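4.2 Corner Labels on Household Cloths

The first part of the survey dealt with bath towels and bed linen, where the care label is nearly always where the owner expects it. Smaller cloths are less regular. They are bought in packs, used for several jobs, washed in mixed loads, and often kept long after the packaging has gone. For many of them the label is the only written record of what the cloth is made of and how it should be washed. This section reports where the labels were sewn, what condition they were in, and how the people who used the cloths dealt with them.

The sample consisted of 400 cloths from 80 households in Kerolville and Brerham. Each household was asked to bring out five cloths in current use, with no instruction about type. Dish towels, dust cloths, glass cloths and general cleaning cloths were all accepted. Paper products and sponges were not. The cloths were laid flat on a table, and the position of the label was recorded as corner, side seam or face. A label counted as a corner label if any part of its stitching fell within a hand's width of the corner. Cloths with a cut label were placed by the stub, where one remained. Cloths with no label and no stub were recorded as unlabeled.

Corner labels made up 60 percent of the sample. They were most common on cleaning cloths with a soft, slightly fuzzy surface and least common on flat-woven dish towels, which tended to carry the label in a side seam. A typical corner label is a narrow strip of smooth white fabric folded over on itself and caught in the hem at both ends. When the cloth is spread out, the strip lies nearly flat and is easy to overlook. When the corner is gathered up, the cloth bunches behind it and the strip stands away as a loop. Figure 5 shows a blue cloth in this state, with the white loop upright above the gathered corner and the printing on it too small to make out.
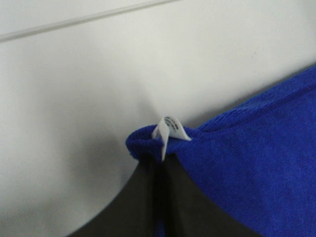 The difference between the flat and gathered states mattered more than we had expected when the recording sheet was drawn up. The sheet asked only whether the label could be read with the cloth flat. After the first few visits, Lok-yiu Fu added a second line for the label as it appeared with the cloth picked up by the labeled corner. Many labels that could be read in the first condition could not be read in the second, as the fold turned part of the print inward and the rest ran at an angle. People rarely lay a cloth out flat before washing it. They pick it off a rail or out of a heap, usually by whatever corner comes first, and put it straight in the machine. The second condition is therefore the more useful one for judging whether washing advice is likely to reach the person doing the wash.

Type size was the most common cause of an unreadable label, followed by fading. Several makers put the fiber content, the washing symbols and an address in more than one language on a strip no wider than a finger. The Dravodon cleaning cloths, which turned up in both towns, had a longer label with the washing symbols printed alone on the front and everything else on the back. These were read without trouble by all of the participants who owned them, although two people said they had never looked at the back.

We asked participants what the label was for. Most gave washing as the first answer, but a good number used it in other ways. Some used the labeled corner to tell the front of the cloth from the back. Others kept cloths with labels for the kitchen and cloths without labels for the floor, having cut the labels off the floor cloths on purpose. One participant in Brerham hung every cloth by its label loop on a small cup hook inside a cabinet door. The loops were not made for this, and two of hers had pulled out of the hem at one end. She had sewn them back with darker thread and went on using them.

Complaints were about scratching. On glassware and on polished surfaces the label was said to drag or leave a mark, and participants who dusted furniture often folded the cloth so that the labeled corner was inside the pad. We did not test whether the labels mark surfaces. It is enough to say that the belief is common and that it leads people to cut labels off, generally before the first wash. A cut label leaves a stiff stub in the hem, and several participants thought the stub was worse than the label had been.

A second visit was made to 20 of the households in September, with the aim of seeing whether the cloths hung up to dry were hung by the labeled corner. No strong habit was found. Cloths on rails were folded over the middle. Cloths on hooks were hung by any corner, and the fabric gathered into a roll at the hook in much the same way whether or not a label was there. Thicker cloths were reported to stay damp longest in that roll. A few people moved the cloth to a different corner partway through drying for this reason, and one had given up hooks for a folding rack.

Staff at the Hsiao laundry in Brerham, who handle small cloths for cafes and a hair salon, gave a different account. They sort by color and by feel, and look at the label only when a new cloth comes in. Their preference was for a label sewn flat along the hem and away from the corner, where it does not catch when cloths are pulled apart after spinning. Household participants, asked the same question, were split between the corner and the side seam, and the split did not follow the type of cloth they owned.

The sample has clear limits. Households chose which cloths to bring out, and it is likely that the oldest and most stained ones stayed under the sink. Unlabeled cloths may be underrepresented for the same reason. The question of print size is taken up again in Section 4.3, where the labels are compared by language and by the order in which the washing symbols appear.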